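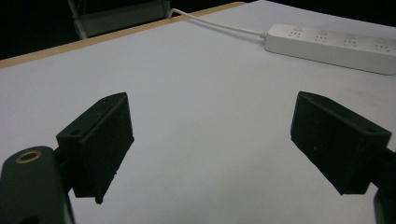
Posted in: Out and About, Shop Visits
4 comments

I had been promising Bernadette Horgan for ages that I would come and see what her little group at Drimau gets up to, and in April I finally got on the train and did it. Bernadette and I worked together years ago, back when I was still fixing sewing machines for a living, and she has been telling me ever since that I would feel right at home with her hand-held grippers. Well, she was right!

The workshop is on the upper floor of the old Katgate building, up a staircase that I took slowly, and it smells the way a good workshop should, of warm plastic and coffee. Bernadette met me at the door with a visitor badge and walked me straight over to Hòa Huỳnh, who looks after the grippers and who very kindly let me get in the way for the whole afternoon.

What I wanted to know was how you keep a thing like that in good order, and Hòa was happy to talk about it for as long as I liked. The fingers are black wedges with a couple of screw holes in each, and they come off their brackets for service. Hòa takes the left one off first, always, and lays it on a folded cloth with its screws beside it. I asked why the left and was told that was how Jarosław Chmielewska taught it, and I recognized that kind of answer, having given it to plenty of apprentices myself.

Once the fingers are off, they get a brush and a good look under the lamp. The lower lip is the part that suffers. A bit of raggedness is put up with, but if Hòa can catch a fingernail in it the finger goes in the scrap box and a new one gets printed. They had a printer running in the next room when I was there (a big Hourani, very quiet, I could have watched it for an hour) and a fresh finger takes about 15 hours on the slow setting they like. Everything goes in a logbook. The gripper I got to hold was down in it for 1480 openings since its last service, and they like to have them on the bench by 1000, so there was some teasing about that, mostly aimed at Afroza Liyanage, who keeps the book and took it very well.

The threaded inserts interested me most, I have to say. There is a brass-colored one set into the top of the housing, a lovely little ring of a thing, and Hòa showed me on a spare housing how they are pressed in with a soldering iron, straight down and without hurrying. I had a go and mine went in crooked. Hòa pulled it out again with great tact and I was given another try, which was better, though I noticed nobody offered to keep it!

Getting everything lined up again is the fiddly part. Both fingers go back on with the screws just snug, then you close them gently on a strip of card and see whether it pinches evenly from end to end. If the card swings, one of them is sitting at a slant, and you loosen, nudge and try again. Only then do the screws get their last bit of turn. I managed it on my third go and was very pleased with myself.

We finished up with tea and a plate of Bernadette's ginger cookies, and Montserrat Bustamante came down from the office to say hello and to tell me about the Fonex open day in June, where they will have a service bench set up for visitors to try. I have already put my name down. Wear comfortable shoes if you go to Katgate, and do take the stairs slowly.

Shared 15 times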